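Setting Up a Shape Sorting Board at Home
Posted 8 April 2006

Get comfortable, because this is one of those little projects that I can talk about all afternoon. You need one flat board, a handful of small plastic shapes, and a table that doesn't wobble. 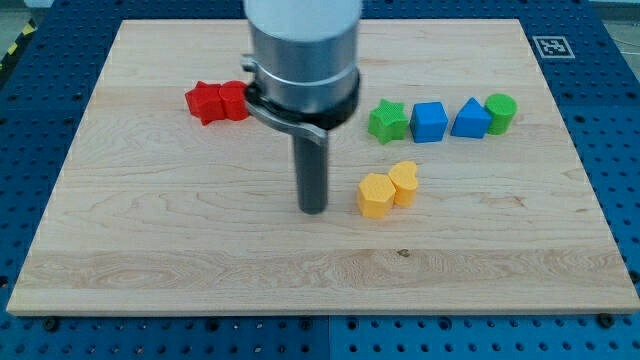 Small colored shapes set out on a maple board.

I started doing this in March, on a rainy week when the big toy bin had been dumped out for what felt like the hundredth time and I wanted something quieter for the kitchen table. A board gives the shapes a place to live. Kids seem to understand right away that the board is where the game happens, and (this was the part I liked best!) they will usually put a stray piece back on it without being asked.

What you will need

A light-colored wooden board with square corners. Maple is lovely for this. The wood is pale, so reds and other strong colors stand out nicely against it, and if you get a piece with some wavy grain or a small knot in it, so much the better. Mine came out of the offcuts bin at the lumber yard in Pavuston, and I dug through that bin for far longer than I meant to.
A small set of plastic shapes. Eight is plenty to begin with. Try to have a star and a cylinder among them, and at least two pieces in the same color.
Fine sandpaper and a soft cloth.
A shoebox, or any box with a lid, for putting things away.

Getting the board ready

Sand the edges first, going lightly along the front and then rounding over the corners just enough that they don't feel sharp when you run your thumb across them. You don't want to lose the square look. Then do the top, always moving with the grain, and wipe it down with a barely damp cloth. Let it dry overnight. I have put oil on one board and left another one plain, and I reach for the plain one more often. Shapes slid around on the oiled one for the first week or so, and there was some grumbling.

Checking the shapes

If your shapes are 3D-printed you'll feel fine layers on the sides, and sometimes there's a little rough bit along the bottom edge where the piece sat on the printer. Rub that off with the same sandpaper. Set each piece down on the board and give it a gentle tap. A star should lie flat on its base, and a cylinder should stand up on its end without rocking. If one rocks, sand the bottom a bit more and try again. Keep small pieces well away from babies and toddlers who still put everything in their mouths.

Laying them out

Lay the board flat, with the long grain running side to side in front of you. Put your two matching pieces together in one of the far corners so that they touch. A red star and a red cylinder make a very good pair, same color and different shape, and you can get a surprising amount of conversation out of just those two. On the other side, line up four pieces in a row with a little gap between each one, wide enough for small fingers to get in and pick one up. Anything left over can go wherever you like, but do leave some bare wood for moving things around.

Games to start with

Find the partner. Hold up a shape and ask for another one of the same color.

Fix the row. Swap two of the pieces in the row while eyes are closed, then let your child put it back the way it was. Start with the two on the ends, and save the middle ones for when that gets too easy.

Longest line. Use every shape on the board to make one line from edge to edge. Ours goes crooked every single time and it doesn't matter a bit.

Putting it away

Shapes go in the box, and the board goes on its side behind the bread bin, or wherever you have a thin gap to spare. Wipe it first if there has been jam. If the top starts feeling fuzzy after a lot of wiping, a quick pass with the sandpaper brings it right back.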